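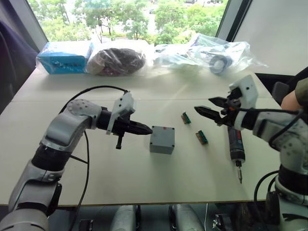
What size junction box do I need for two of the small terminal strips?

The smallest gray one with the flat screw-down lid will take both, provided the strips go in side by side and the cable comes in from the short end. If you are adding a third, go up a size now and save yourself the argument later.

Ticket: Lid will not close on small gray box
Opened by: Noelia Bermúdez
Site: Trirndale workshop, back bench
Product: Hirnero small enclosure, flat lid, four screws
Priority: Low (customer says high)
Status: Closed, with a grudge

Original report

I have two terminal strips and one box. The catalog says they fit. I have put them in lengthwise, crosswise, and in a way I would rather not describe, and the lid sits up at one corner by about the thickness of a coin. I have tightened the screw on that corner. The opposite corner then comes up. I have been doing this since lunch and I am starting to take it personally.

Reply 1, Hirnero support desk

Thank you for contacting us. Please confirm that the lid is the correct way around.

Reply 2, Noelia

It is a square lid. I have tried all four ways around. I also tried it upside down, in case you were going to ask.

Reply 3, support desk

Thank you. The lid is very slightly off square, so one way around should feel better than the other three. Please look for a small molded arrow on the underside and line it up with the cable entry. Please also check that the rubber seal is seated in its groove all the way along. It likes to climb out at the corners.

Reply 4, Noelia

Found the arrow. It is the same gray as everything else and about as tall as a grain of salt. Seal was out at one corner, as you said. Pushed it back with a toothpick. The lid now sits lower but still rocks. Progress of a sort.

Reply 5, support desk

Could you tell us which strips you are using, and whether there is anything else in the box?

Reply 6, Noelia

Tuhumury strips, the short kind, out of the bag of 100. Nothing else in the box except two mounting screws and my remaining patience.

Reply 7, support desk

Which mounting screws, please? The ones supplied with the box are the short ones with the flat head. The strips come with their own, which are longer and have a domed head.

Reply 8, Noelia

Domed. The flat ones were in a little bag taped inside the lid of the carton, which I had already folded up and put in the recycling. I have now been through the recycling. I found the screws and also a fork we have been missing since November.

Log of what was tried, in order

1. Rotated lid. No change, except to my mood.
2. Reseated seal with toothpick. Gap smaller.
3. Swapped domed screws for flat ones. Gap nearly gone.
4. Slid both strips away from the corner post on the cable side. The end of one strip had been sitting on top of the post, holding everything up like a tent pole.
5. Started all four lid screws by hand, then tightened them a little at a time on the diagonal. Lid flat. Checked with a ruler, then with a second ruler, having lost faith in the first.

Cause

Wrong screws, seal out at one corner, and one strip parked on a post. Any one of these you would get away with. I had collected the set.

Notes for whoever opens the next carton

We have 174 of these boxes left to fill for the Sterketti order, so please read this before you come and find me. Take the bag of flat screws out before flattening the carton. Put the strips in with the board side down and the ends clear of the posts. Do the lid screws by hand first. If you use the driver straight away you will strip the plastic, and the support desk will ask you about the arrow.

Allow 30 seconds a box once you have the knack. My first one took an afternoon, so the average has some catching up to do.

Final reply, support desk

We are glad the matter is resolved. We have passed along your comment about the size of the arrow. Would you like to rate this interaction?

Noelia

Four out of five. Please make the arrow bigger.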